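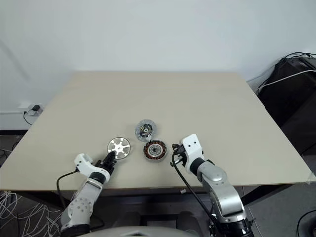 The Larlow Open Day is a yearly public demonstration of two-armed robot assembly held at the Larlow workshop in Solamon. It takes place in September and is run jointly by Larlow and the motor maker Mullent. The program centers on bench work with small electric motors, shown to visitors in short sessions through the day.

Background

Larlow began showing its bench work to outside visitors as part of a training agreement with Mullent. Early sessions were open only to staff of the two firms. Public admission followed once the workshop had a separate entrance, and the most recent open day drew 1,824 visitors. Entry is free, but places at the bench sessions are given out by timed ticket, with a limit of 15 people per session.

Demonstration

Each session lasts 11 minutes. The task is the handling of motor parts laid out on a plain light-colored table: a translucent disc, a stator with copper-colored windings, and a flat silver-gray disc with a six-spoked pattern. The robot works from one side of the table with two arms, each ending in a white gripper housing with black fingers. Visitors stand behind a floor line on the left.

The parts are not held in a fixture. Larlow describes this as the main point of the demonstration, as a fixed jig would remove most of the difficulty. A thin disc lying flat gives the fingers little to hold, and the approach angle must be kept low without dragging the fingers on the tabletop. The stator is taller and easier to grip, but the rules of the session do not allow contact with the windings.

Sessions are run at about 70 percent of normal working speed. Between sessions the parts are changed and the arms are taken through a short check of reach and grip. 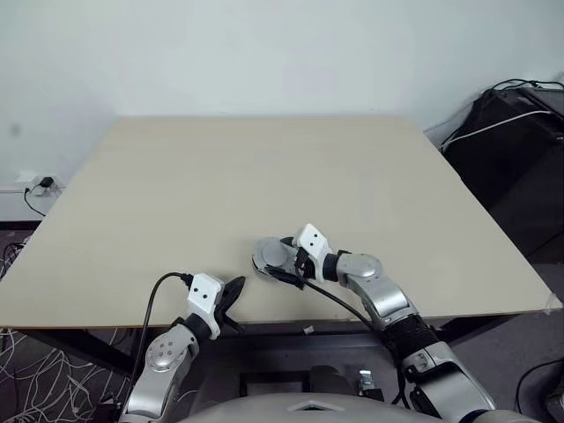

Barbosa, writing in the visitor book, objected to the reduced speed and said that a slow session gives the public a poor idea of what bench assembly is like in daily use. The entry also asked for a posted count of failed grips. Larlow has kept the lower speed – the printed program now states it – and has not published a count.

Related events

Mullent holds a smaller demonstration at its own plant, limited to stator winding and closed to the public. A talk on gripper maintenance, formerly part of the open day, was moved to the evening before. The open day program was last revised on January 2, 2019, when the number of sessions was reduced and the ticket desk was moved to the main hall.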